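Fixing a Gripper That Lets Thin Things Roll

Our hand-held grippers could pick up a mug, a sponge and one very patient tomato. Then we gave them chopsticks, and the fault log for the Piltasberg kitchen task went from a short note to a document with its own scroll bar. The usual entry read "slip, roll, floor." If yours does the same, work through the steps below before you blame the software. We blamed the software for most of December.

What you're looking for

The fault has two flavors. In the first, the stick turns between the pads and the far end swings off to one side. In the second, the fingers report closed, everyone is pleased, and the stick is still on the table. Write down which one you have. They look alike in a hurry and they have different cures.

Step 1. Take the power off

Unplug it, or lock the trigger if yours is purely mechanical. A pinch that can't hold a chopstick can still hold a fingertip perfectly well. Ask me how the Studell office learned this.

Step 2. Check the pads

Wipe both pads with a damp cloth and let them dry for 30 minutes. Cooking oil is the usual villain, and it doesn't show on a textured surface. Press along each pad with your thumb. If a corner lifts, peel the whole thing off and stick on a new one — gluing down the corner leaves a ridge, and the stick will pivot on the ridge all afternoon.

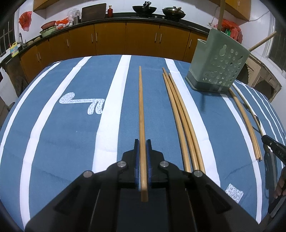 Step 3. Check that the fingers meet

Close the fingers slowly on a strip of paper and pull. Do it at the tip, then again further back. If the paper slides out at one end and tears at the other, the fingers aren't parallel. Loosen the finger screws, close the fingers on something flat, and tighten a little at a time, swapping sides as you go. Doing one side completely first is how we got a gripper that bit to the left.

Step 4. Zero the opening again

Close the fingers on nothing and reset the zero in the Zodavside settings page. Ours was off by 2 millimeters, so the "closed" signal came early. That accounted for the second flavor of fault in full.

Step 5. Test it properly

Grab near the thick end, lift, hold, tilt, put down. Repeat until bored, then keep going. Our log had 382 drops in 685 tries before the fix. Run the Leclerc checklist again after any pad change, and don't skip the paper test. I skipped it one Thursday and spent the evening under the stove with a flashlight.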